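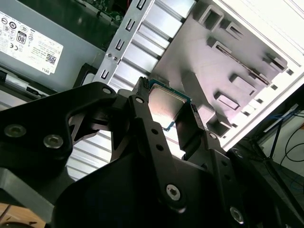

The town of Leckie will keep its night shelter open through the whole winter this year, the council decided on 15th November. In past years the shelter has closed its doors after 14 weeks, and people who slept there had to find another place while the nights were still cold.

The shelter is in the former Coruvik hall, near the bus station. It has 30 beds, and since September all of them have been taken on most nights. People who come after the beds are full receive a blanket and a hot meal, but they must leave again before midnight.

With the new money, the shelter will also rent rooms at the Delia Motel for couples and for people with pets, who until now could not be accepted. The rooms are offered for up to 90 days. During this time a housing worker will help each guest to apply for a flat and to get identity papers if they were lost.

Neighbours of the hall have asked for better lighting on Lulov Street and for a public toilet that is open at night. The council agreed to the lighting. The question of the toilet was moved to the next meeting.

Warm coats, socks and sleeping bags in good condition can be left at the side door of the hall in the mornings. The shelter does not need more summer clothes at the moment.

Shares: 90
Comments (3)

marg_b
Good news. The motel rooms should have been done years ago.

Northside reader
And what happens after the 90 days? There are no flats in Leckie that a person can pay for.

tomtit
Does anyone know if they take children's coats too?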